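Minutes — two-arm cell upkeep, February, 9:30
Present: Meinrad Lehner (chair), Florian Holzer (notes), the Lumstead bench group

**1. State of the cell**

Meinrad reported 3086 logged cycles on the Fehr table, and everyone was pleased with that! The black arm has been drifting at the wrist, so it gets re-zeroed before each session from now on. The orange and green arm is holding its zero beautifully.

**2. Tape and cables**

The clear tape on the black arm's joints stays for now. Florian wants proper printed clips for the red and pink cables and already has a sketch (it looks great). Werkwood can print them in a batch of 29. The loop under the arm must keep enough slack for full wrist travel — Meinrad will check this by hand with the power off. 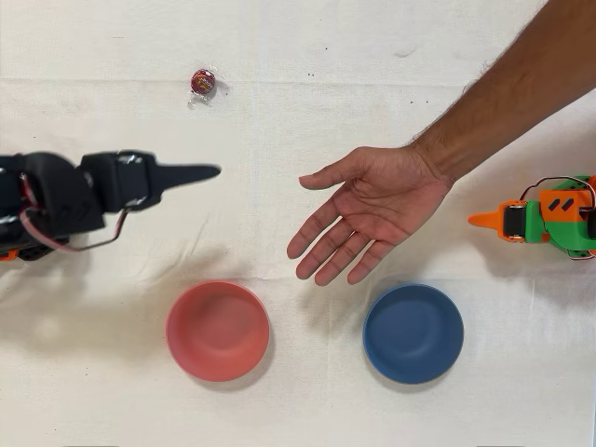

*Item 3: both grippers over the cloth, bowls and wrapped candy set out.*

**3. Table layout**

Agreed to keep the white cloth and the two bowls, pink on the left and blue on the right. Cloth to be smoothed before every session. Longer discussion on finger height; we start at 29 mm and see.

**4. Spares**

Drarkard quoted 79 per servo. Two to be ordered, plus a bag of 200 screws.

**Actions**

- Meinrad: wrist zero, slack check
- Florian: clip drawing to Werkwood, servo order

Closed 10:15.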